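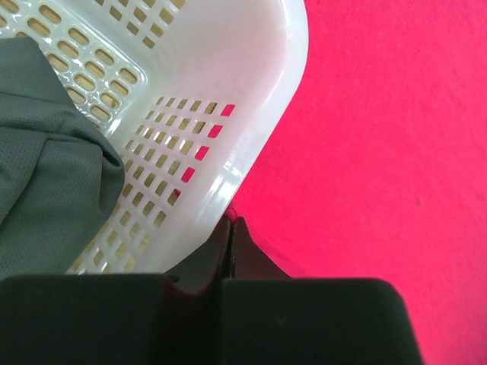
Octobre — reprise du mixage de l'émission de variétés, épisode 2, invités : le groupe Birari (quatre membres, plus Mukcombe qui arrive à la seconde partie). Le problème principal reste la repisse entre micros-cravates dès que les invités se coupent la parole, c'est-à-dire presque tout le temps à partir de la séquence du dortoir. Pour le jeu des objets, il faut un bruitage de panier à linge en plastique blanc, du modèle à fentes ovales au fond et petits trous carrés sur le côté. Les deux perforations donnent deux sons à l'ongle : garder les fentes pour le gag long, les trous carrés pour les transitions. Ne pas frotter le rebord, trop épais, aucun intérêt.

Voix. Coupe-bas relevé sur tous les invités, creux à 400 Hz sur le leader, qui parle le menton baissé et charge son micro. Pas de creux sur Mukcombe, sa voix disparaît tout de suite derrière les rires. L'automix a été désactivé pendant l'anecdote de la dispute : il ouvrait le micro du voisin à chaque exclamation et on perdait la fin des phrases. Repris à la main, segment par segment. Résultat correct sauf la réplique sur le chargeur de téléphone, où deux personnes parlent ensemble. Laisser tel quel, le sous-titre incrusté fait le travail.

Rires. La piste plateau est faible au début, le public n'était pas encore installé du côté jardin. J'ai complété avec des rires de la même soirée, pris après l'extrait chanté. Raccord à 900 ms, en dessous on entend la jonction. Elínborg Ladefoged a réécouté au casque et trouve le deuxième rire trop propre. À reprendre avec un peu d'ambiance de salle dessous.

Extrait chanté. Shemweta a livré la bande orchestre en version courte, sans le pont. Or le montage garde le pont. Demandé la version longue, pas de réponse à 17 h. En attendant, boucle provisoire sur le refrain, marquée en rouge dans la session. NE PAS EXPORTER avec la boucle.

Synchro. Décalage d'une image sur la caméra large après la pause publicitaire, présent aussi dans les rushes. Corrigé dans la session, pas dans le montage image — le signaler à la conformation, sinon la correction sera comptée deux fois.

Niveaux. Le générique de Margate arrive nettement plus fort que le reste du programme. Baissé avant la mesure de sonie, pas après. Les bips sur les noms de marques sont à aligner sur le niveau des voix, ils dépassent encore à deux endroits, dont un pendant l'imitation du manager.

Reste à faire :
bande orchestre longue, dès réception
deuxième rire
bips
retrouver la piste d'ambiance du plateau vide, 400 secondes d'après la feuille de tournage, absente du disque
demander à la production si la bande-annonce prend la version bipée ou non

Session enregistrée sous un nouveau nom, l'ancienne est dans le dossier archives. Le plug-in de réverbération plante toujours à l'ouverture sur le poste du fond, passer par l'autre.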